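Category: Robots and Machines | For ages 7 to 11
Shared 48 times | 69 comments

A robot tries the microwave: our trip to the Tollard open day

Have you ever opened a door without thinking about it? Of course you have! You do it all day long. But for a robot a door is a proper puzzle, and so is a knob, and so is a button. We went to the open day at the Tollard robot workshop to find out why, and we came home with our heads absolutely full.

The first thing to know is that a lot of robots don't look like people. Many of them are just an arm. It has joints, a bit like your shoulder, elbow and wrist, and a motor inside each joint makes it bend or turn. On the end is the robot's hand, which is called a gripper. Some grippers have three fingers or even five, but plenty of them manage with two! Try picking up a pencil with just your thumb and one finger and you'll soon get the idea.

At Tollard the kitchen project is called Memora. Kitchens are brilliant places for robots to practise, as they are full of things made for human hands.

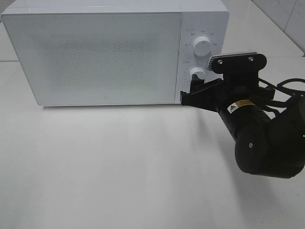

The arm at the microwave, with its gripper touching the front near the lower knob. 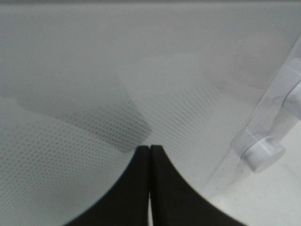 Page last changed: October 25, 2018

So how does a robot know where its fingers are? One way is to use cameras. A camera that stays still can see the arm and the thing it is working on, both together. A small camera on the robot's wrist moves along with the hand, so it gets a really close view of the fingertips. Each one sees things the other can't. (Hold your hand right up to your nose and you'll notice how much you can see of your fingers, and how little of the room!)

Then there's the pushing. Push too softly and nothing moves. Push too hard and you could shove the whole microwave along the table! You learned how hard to push when you were tiny, by having lots and lots of goes. Robots can learn from lots of goes too. The Memora team told us they had saved 1,846 practice tries, and 263 of those were just for knobs. Imagine doing that before breakfast!

TRY IT AT HOME
Ask a grown-up for a pair of wooden kitchen tongs. Now use them to turn the lid of an empty jam jar. Next, shut one eye and do it again. Is it harder? Where did you have to hold the lid to make it turn?

WORDS TO KNOW
Gripper: the part of a robot that holds things.
Joint: a place where the arm can bend or turn.
Sensor: a part that tells the robot about the world, such as a camera.

The next open day is in November, and we can't wait to go back!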